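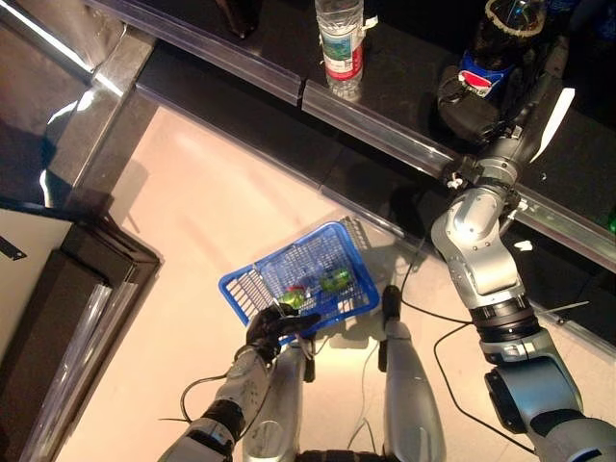
Handout 3 – Learning shelf picking from demonstrations
Rüdiger Albers, Oct 19, 2025

The Jorkine policy maps head and wrist views to joint targets for both arms. Training used 3,000 demonstrations. Each action chunk covers 30 steps.

2 comments · 0 shares

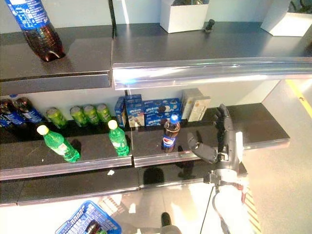
Occlusion limits the head view. With the fingers spread next to the small Pepsi bottle, the long blue box behind it is partly blocked – the policy has to choose a grasp from incomplete depth.
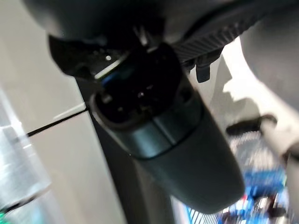
p. 202

Removing the wrist view hurt most at close range. Read the Divideck ablation before the June lab.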